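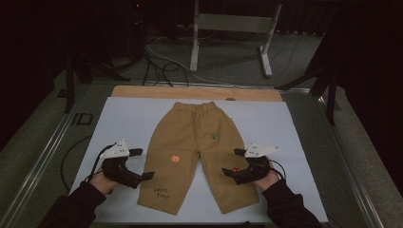 Home | Advice Sheets | Laundry | Storage | Contact

Care of Children's Cotton Clothing

Prutden Household Advice Service, Sheet 2946

Cotton garments with elasticated waists should be turned inside out before washing and fastened where there are buttons or poppers. Residents are advised to wash at the temperature given on the care label. A cooler wash is acceptable for lightly soiled items. Embroidered patches should be checked for lifting threads beforehand — a loose end may be drawn through to the back with a needle and secured with two small stitches.

Grass stains should be treated before the garment goes into the machine. Work a little liquid detergent into the mark, leave it for the time stated on the bottle and rinse in cool water. Mud is best left to dry and then brushed off.

Elastic deteriorates under high heat. Trousers should be dried flat or pegged by the hems, and the tumble dryer kept for towels and bedding. A waistband that no longer recovers its shape can be re-threaded through a small opening in the casing, using a safety pin. 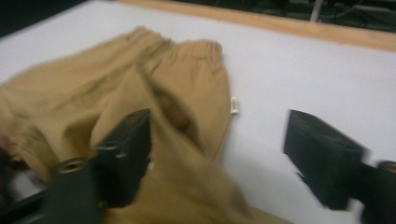
Garments should be smoothed by hand while slightly damp, working from the waist towards the hems. Where ironing is necessary, patches are to be pressed from the reverse over a folded towel.

Outgrown clothing should be washed and completely dry before storage. Label each bag with the size, and do not store in lofts or sheds where damp is likely — mildew on cotton is seldom removed entirely.

Sheet reviewed in August by Alun Bellis, Textiles Adviser.

Shared 2 times

Contact the Advice Service | © Prutden Household Advice Service | Back to top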